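Stodurley Sermon Citations

A data card for version 4

What this is

Stodurley Sermon Citations is a table of Bible verses as working preachers used them. Each row is one citation from a handwritten sermon outline: which verse, where in the outline it falls, and what the preacher was doing with it. The outlines come from two chapels, Trergate and Ornby, plus the box of papers everybody calls the Milošević papers. There are 2,000 outlines in all, and I still find something new every time I open the file!

I'm Gorazd Nikolovski, and I started typing these up so I could find out how often one old pastor leaned on Romans 8. (A lot. He could get there from almost anywhere, including the genealogies.) Then I got curious about the others, and the spreadsheet grew.

What you can do with it

Look up a verse and see what it got paired with. Follow one preacher through the church year. Compare how Trergate and Ornby handled Advent, which is great fun, as Ornby went to Isaiah nearly every time and Trergate kept wandering off into Malachi. People have already used earlier versions for Bible study handouts and for a small reading plan built on the most-cited passages.
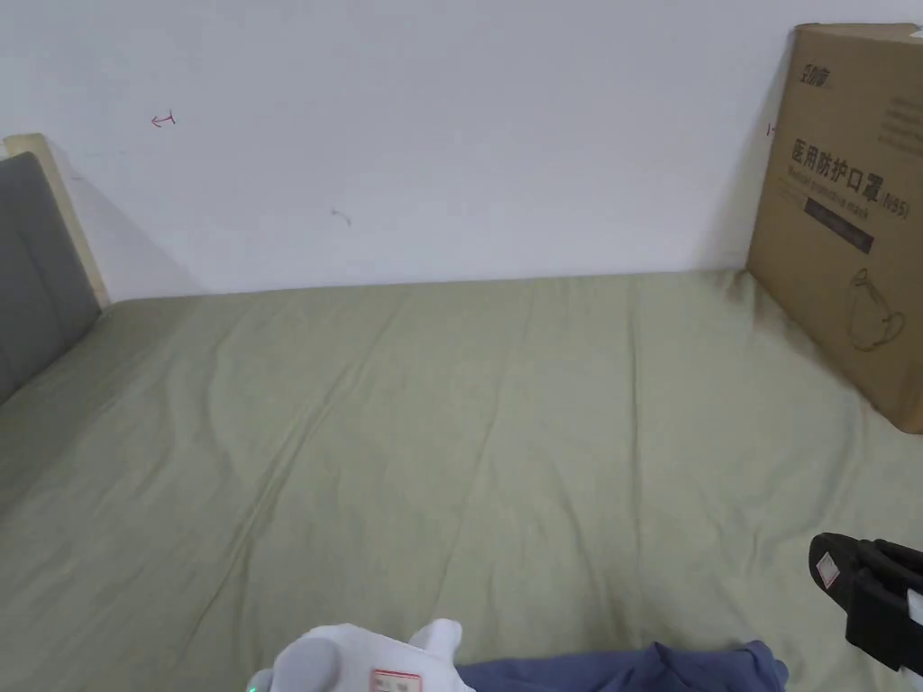 It is less suited to big claims about what "the church" believed. An outline is what a preacher took into the pulpit, and plenty got said that was never written down. Some outlines are a single line and a reference.

Files

citations.csv holds the main table, one row per citation.
outlines.csv has one row per outline, with the chapel, the season and the preacher's code.
books.csv lists the book names and the short forms used in the other files.
notes.txt is my running log of odd cases. Please read it, it's the best part.

Columns in citations.csv

outline_id: matches outlines.csv
book, chapter, verse_start, verse_end: the passage, using English numbering
as_written: the reference exactly as it appears on the page, slips included
role: main text, support, illustration or closing
wording: quoted, paraphrased or reference only
sure: yes or no, meaning how confident the reader was

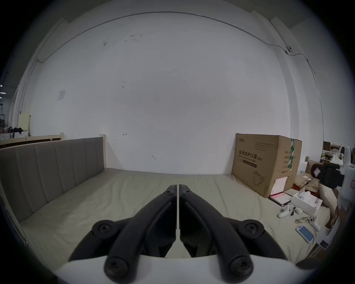
The two columns people mix up are as_written and the cleaned reference next to it. If a preacher wrote "1 Cor 31" and clearly meant chapter 13, the slip stays in one and the correction goes in the other. They run side by side and never blend, a bit like the upright panels on that gray headboard, so you can read straight down either one without drifting into its neighbor. Please don't overwrite as_written, even when the mistake is obvious. I love those mistakes, and they tell you when somebody was citing from memory.

Psalm numbers

Psalms get their own warning. Several of the Milošević papers follow the Greek numbering, where most psalms sit one number lower than in English Bibles. So "Ps. 22" in those outlines is usually the shepherd psalm, our 23. The cleaned columns are all converted, and a note marks each outline where I had to choose.

How the reading was done

Each outline was read twice, by different people, and we talked through every disagreement. Where we couldn't settle it, sure is set to no. The 9 outlines with water damage are included, with blanks left blank. 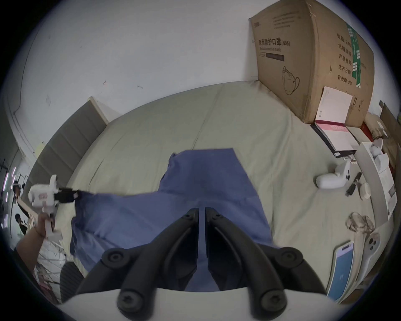 A blue cloth garment on the pale green sheet, one corner held by a gripper.

Known gaps

Ornby has almost nothing for the summer months until September, when the outlines pick up again. Funeral sermons are left out on purpose. Another 40 outlines are in shorthand I can't read yet, and if you know older shorthand systems, I would be thrilled to hear from you.

Use and credit

Use it freely for study, teaching or preaching. Credit it as Stodurley Sermon Citations and give the version number. Corrections are very welcome: send the outline_id, the row as it stands and your reading of it.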